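## Wulleck bench arm: planning your budget

The arm is the part everyone remembers to pay for. The rest of the order form is where quotes go to grow, so we've put it on one page.

**In the base package**

- One arm, with gripper
- Black two-finger set, for tubes and other narrow glass
- 7 days' setup and training at your bench
- Xue scheduling software, one seat

**Usually forgotten**

- Spare fingers. Order them now and save yourself a second delivery charge.
- Drirnimer service cover, 29 a month per arm
- A table that doesn't wobble. We don't sell these, but we have met plenty of the other sort.

Tube handling and pouring on a white bench:
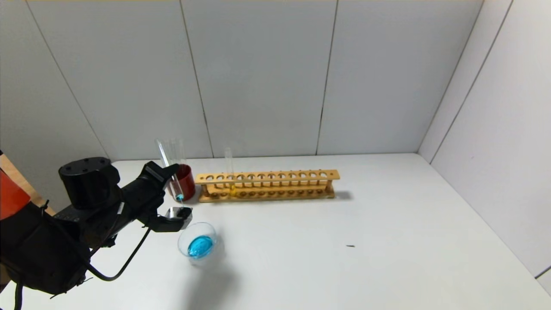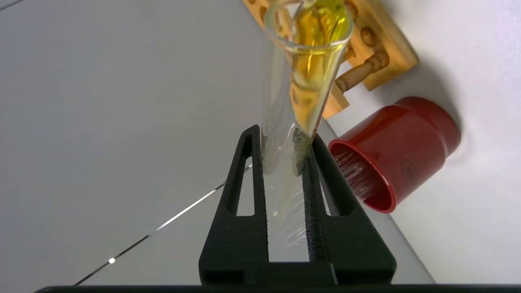
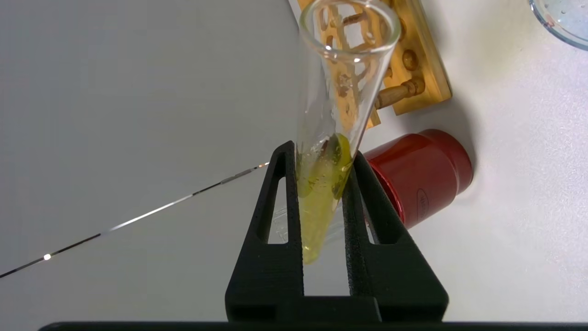

Finger sets are 141 a pair and fit every Wulleck gripper sold since the Bomlow model. Bomlow owners will need the adapter plate, and have our sympathy.

Allow 500 for glassware in the first year. Most labs spend less. The ones that let the whole department have a go on the first afternoon spend more.

Prices are in pounds, before VAT, and hold for orders placed by the end of August. Delivery is to the ground floor. If your lab is upstairs, please mention it before the van arrives.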